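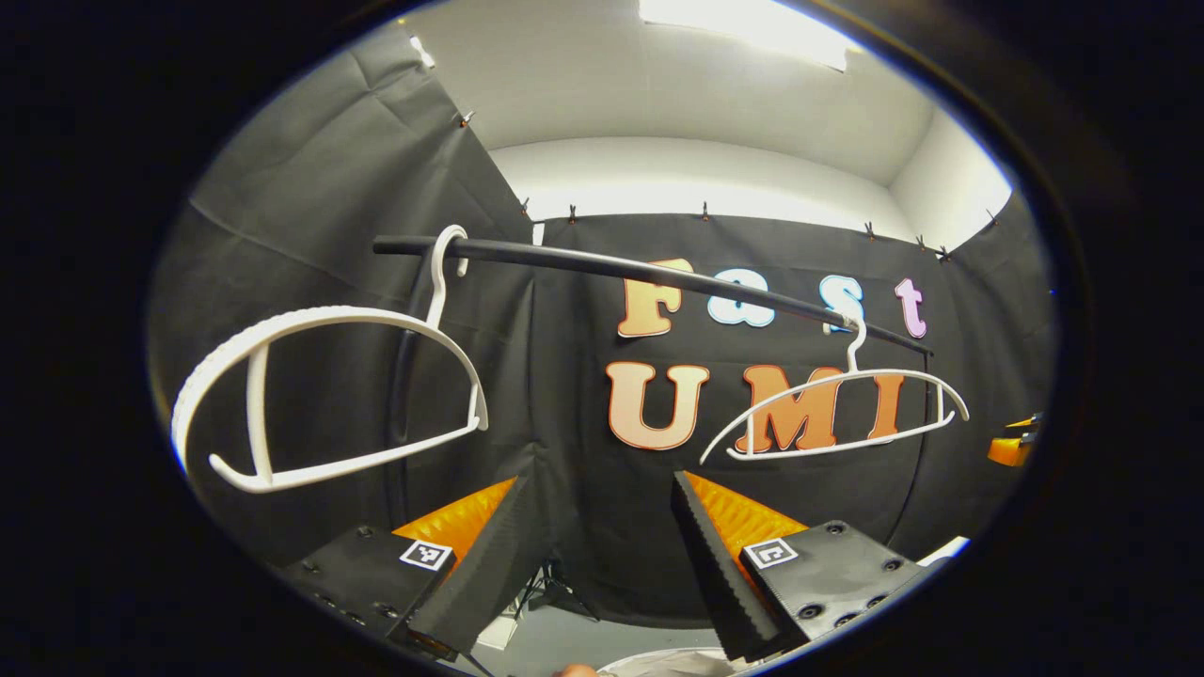 **Heselero puts its garment returns line on to robots, and keeps the whole crew**

Starting Monday, the hanging end of our returns room goes over to the new Pledix cells, and I couldn't be happier to be the one writing this up (I worked that rail myself for years, and my shoulder remembers it!).

If you've ever sent back a jacket, somebody in our building put it on a hanger. We handle about 2,000 garments on a busy day, and in January it feels like every one of them lands before morning tea. It's fiddly, repetitive work, all of it at arm's height, and it's been the job people most often ask to be rostered off.

So we've brought in 3 cells, built with our neighbours at Hedlund. They'll take the plain stuff to begin with, mostly shirts and light knits. Anything with beading, odd straps or a mystery stain still goes to a person, and I reckon it will for a good while yet.

What changes for the crew? Nobody's losing hours. The 5 people on the rail are moving to inspection and repairs, on a higher pay grade, and they've done a fair bit of the teaching too, showing the system how a hanger should be picked up and set back on the rod.

"I was pretty sceptical, and I said so at the first meeting," says Eilif Tangen, our returns lead. "Then they asked me to show them how I do it, over and over, and they listened when I told them the grip was wrong. I'd still like a quieter motor."

We're working on the motor, Eilif.

The Trendex labels stay on the old manual rail for now while we sort out their heavier coats. Trade media and customers who'd like to visit the returns room can ring the Heselero front desk and ask for a floor tour. Closed-toe shoes, please.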